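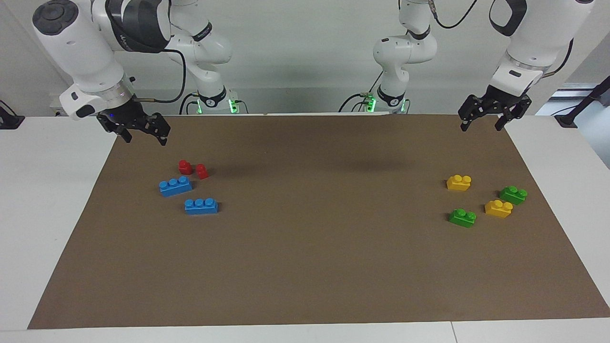
Itlow Skin Diary, README

Self-reported notes on face creams and scalp oils, 36 entries, last updated 2023-10-30. Each entry covers one product used for at least 4 weeks. Two products, Kuroda night cream and Mastance scalp oil, have repeat entries from December.

Columns
product, skin_type, weeks_used, shade, notes

Missing values are left blank – please don't read them as zero.

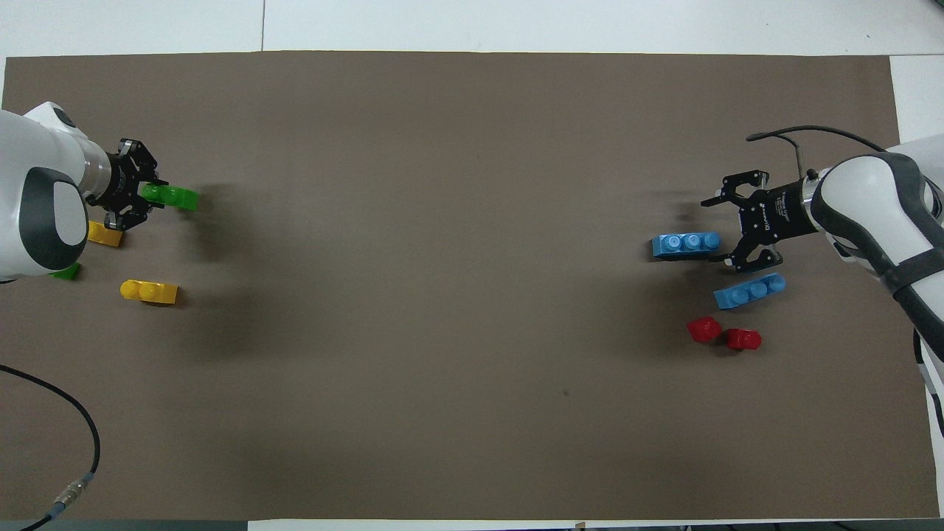
The shade column records the color of the cream or oil in daylight, picked from a short list of plain names. Green means a plain green like the toy block held in the gripper, and anything paler goes under "tint". Yellow is for oils only.

Known gaps: very few entries for dry skin, none for children. Reuse is fine with credit to Itlow.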